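Acceptance

The Hiltero trial ran for 21 days, and on the last of them I was asked to write one page saying whether we should buy it.

Hiltero is a rehearsal package. You give it the measurements of a job and it builds the job in simulation, with a gripper to match your own, and then it practises. When it has practised enough it hands over a set of motions, and those motions are loaded on the real arm. The vendor, Nidov, sells it by the seat. The brochure has a great deal to say about savings and very little about cable.

Our job was cable. Gilby makes small looms for lift control cabinets, and for years the last stage had been done by hand at a rack of rods. A cable is passed behind one rod, over the next, and down to a clip. It takes a new starter most of February to learn, and by the summer they have usually left for the bakery across the road, where the pay is the same and the room is warmer.

I entered the rack on the first day. Rod diameter, rod spacing, end radius, post height. The software asked for the stiffness of the cable and I did not know it. I clamped a length to the bench, hung washers from the free end, measured the droop and typed in what I got. The field turned from amber to green.

After that there was not much for me to do. The package ran at night on the machine under the stairs. Each morning there was a log, and the log had two columns, attempts and completions. On the second morning the second column was zero. On the fifth it was 67. I wrote the figures in a notebook as well, in case the machine under the stairs should be switched off by someone wanting the socket.

By the second week I had started to read the failures. The viewer let you step through any attempt, forward or back, at whatever speed you liked. Most failures were dull. The fingers closed early, or the cable slid off a rod end, or the arm reached a limit and the attempt was stopped. A few were of another kind. In attempt 3011 the gripper brought the cable to the second rod and then waited for 240 milliseconds before it went on. There was no instruction to wait. I looked through the settings for one and found a hold time, set to nought.

I reported it to Nidov through the support form. The reply came the next day and said that pauses could arise where the policy was uncertain of the cable's position, and that they would reduce with further training. It was a sensible reply. I closed the ticket.

The pause did not reduce. It was there in the next night's runs and the next, always at the second rod, always the same length. Completions went up regardless. I stepped through a good many of them with the viewer zoomed in on the fingers, and saved one view to go in the report.

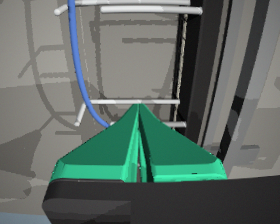 Fig. 1. Simulated rack, gripper fingers and blue cable, viewed from the gripper end.

I had seen the pause before. Sotiropoulos trained me on that rack, the year I came to Gilby, and at the second rod the hands always stopped. It was long enough to feel whether the cable wanted to roll. If it did, you let it, and then you carried on. I was told this once, on the first morning, and never again. It was not in the work instruction, and I had not typed it into any field.

I considered how it might have got there. The stiffness figure was mine. The rod spacing was the same. A cable of that stiffness at that spacing would roll by a certain amount in a certain time, and anything that had to move it often enough would find out how long to wait. That was a complete explanation and I put it in the report, under Observations, in two lines.

Then I deleted the second line, which had said that the hold could probably be trimmed to improve cycle time.

Under Recommendation I wrote that the package was suitable for the rack job, subject to a supervised period on the real arm. Under Limitations I wrote that cable stiffness must be measured and not guessed — and that the washers should be weighed first.

There was a box at the bottom for the name of the person who had trained the operator. It was left over from the old form. I filled it in and took the page upstairs.

Recent stories
Tolerance Stack
The Night Shift at Pump Four
A Short History of the Spare Key
Return to Vendor
Minutes of the Lift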